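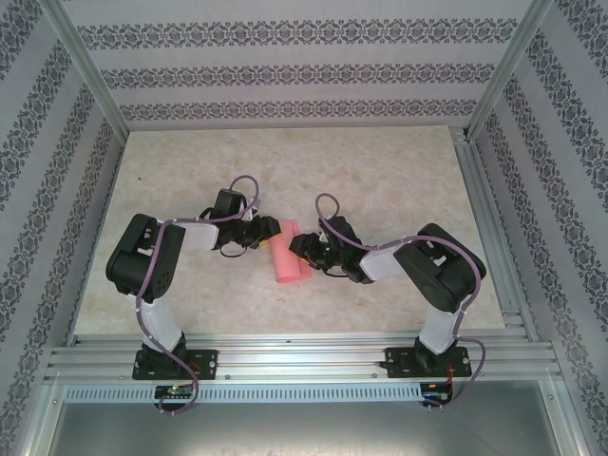

Re: [Ostik-build] cable routing on the two-arm cell

I went with the outside route in the end, so I can answer the question from October. Both arms on my cell now carry the main cable along the forearm, over the elbow and down the lower link, with a loop left free above each wrist. The loop on the left arm is the higher of the two and the one on the right is narrow. Small pale ties hold the rest at intervals. I also let the left cable curl around below the base, close to the little circuit board on the slotted strip, and I don't like that much. It will get shortened when I next have the arm off its plate.

The earlier message, for those who joined since:

> I am building the Ostik cell in a corner of the Kwofie
> workshop and have a question about the cables. The build notes
> say to run them inside the elbow, through the opening between
> the two housings. I did that on one arm and it pinched at full
> fold. I am on my second cable now and would like not to buy a
> third. Has anyone run them on the outside? How much slack do
> you leave at the wrist, and does the loop catch on anything
> when the two grippers come close together?

On slack: I cut mine to 121 cm, measured from the wrist connector to the end of the tail. My first try was 102 cm and it went tight when the wrist rolled with the elbow open. If your lower link is the older Drunach part you may get away with less, but I would cut long and tie back.

On catching: it has happened to me 2 times, both with the loops leaning in toward the middle. I turned the first tie on each forearm so the loop stands up over the wrist. After that I ran cloth folding for 3 evenings and had no more trouble. Cloth is a fair test for this, as the grippers have to work right up against each other on one small piece.

Other notes from the same job:

Tie the cable with the elbow fully bent, then open it slowly by hand with the power off. If a tie slides, it is in the wrong place.

The thin black wire under the gripper is separate. Leave it alone and don't bundle it with the main cable. I tried, and the gripper lost its zero position.

The Meken ties are fine but go brittle near the elbow – I would use reusable ones there.

I still have not found a good way to get past the base plate. My right cable bulges out to the side before it reaches the front. It clears the side rail, but a clip on the plate would be neater. If anyone has drawn one, please post the file.

Shared 3 times | 2 comments

Comments

Same pinch here with the inside route. I filed the edge of the housing and it helped a little, but I am going to move mine outside too.

Did you re-zero the elbow after changing the cable? Mine was off slightly and I blamed the motor for a week.

Contact the list owner | Copyright Ostik-build list members | Back to top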